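Eighty-six good ones, and then what?

The update from the second-floor lab arrived in my inbox with the subject line "86 good demos!" and I have been asked to write it up for the newsletter. I will, because people in the building are curious and because Vilja Nieminen's group has been generous about letting me stand behind their operator and ask dull questions. But I would like to spend more of this item on the number than on the exclamation mark.

For those who missed the November issue, the project is called Drinora. The aim is to have a robot arm do bench work on old desktop computers: take parts out, put parts in, leave the board in one piece. The method is learning from demonstration. A person steers the arm through the task by hand controller, the system records the joint positions and the camera views, and after enough of these a model is trained to produce the movements without the person. Each recorded run is called an episode. The group has recorded 159 episodes since the project started, and 86 of them passed review.

That leaves 73 that didn't. I asked what was wrong with them and got a fair answer, which is that it varies. In a good number the operator paused too long in midair while working out what to do next. In others the fingers touched something on the way down and the run was stopped. A few were fine as far as anybody could tell, but a camera had dropped out. Ruxandra Onu does most of the reviewing and she is strict. She told me she would sooner throw out a decent episode than teach the arm to hesitate, "because it will learn the hesitation perfectly."

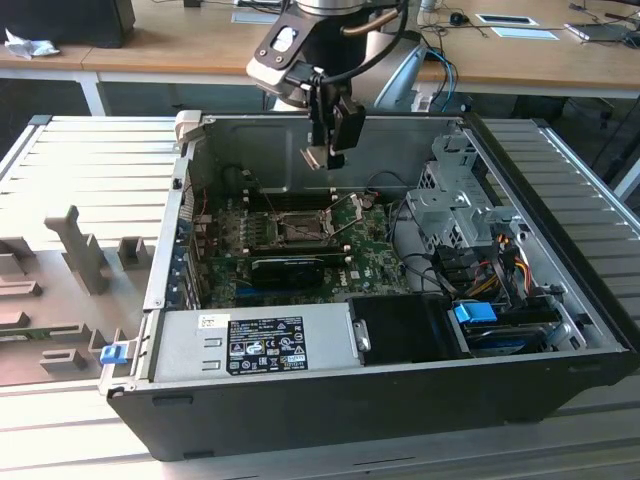

My complaint is with what counts as a task. Drinora's list has 15 entries on it, and the write-up for the funders treats them as if they were equal. They aren't. Pulling a loose cable and laying it on the platform is one entry. Placing a processor is another. When the gripper is hanging over an empty CPU socket with the retention frame and lever standing up, there is very little room for a sloppy approach, and there is a graphics card sitting directly below the socket for it to run into. I would want a separate score for that one, with its own episode count, before I believed any average that included it.

I put this to Vilja. She agreed with more of it than I expected. The cable entries are easy to collect, she said, so they pile up, and the hard entries get a handful each at the end of a long session when the operator is tired. The breakdown by entry does exist. It wasn't in the update, and she has promised it for next time. I'll print it whatever it says.

Then there is the matter of variety. Much of the recording so far has been done on the same tower, lying the same way on the same platform, with the fixture tray to its left. I understand why. If you move everything between runs you spend the afternoon moving things. But a model trained on one layout is apt to learn the layout, and the first time somebody sets the case down at an angle you find out how much of the skill was memory. The group's plan is to shift the case a little every 20 episodes and to bring in a second model of computer later in the spring. A little is doing a lot of work in that sentence. I asked how far and was told "a few centimeters, to start."

I should say something kind, and I can do it without straining. The recording discipline is better than what I saw at Grolimska two years ago, where episodes were saved under whatever name the operator felt like typing and half of them could never be matched to a task. Here every run has a task label, an operator and a reason if it was rejected. The rejected ones are kept – Biveck, who supply the storage, must be pleased – and Ruxandra goes back through them now and then to check whether her own standards have drifted. She found that they had, slightly, in the first weeks, and she re-reviewed that batch. I have worked with people who would have left it alone.

What I can't tell you is whether any of this works yet. The first trained model has been run on the cable entries only, and the results haven't been shared outside the group. Nothing has been tried on the socket. The next batch of recording is to concentrate on the hard entries, with shorter sessions and two operators taking turns.

Anyone who wants to try the hand controller can sign up on the sheet outside the Afolabi room. Practice runs are not kept. I had a go and would have rejected all of mine.

Posted 2025-03-05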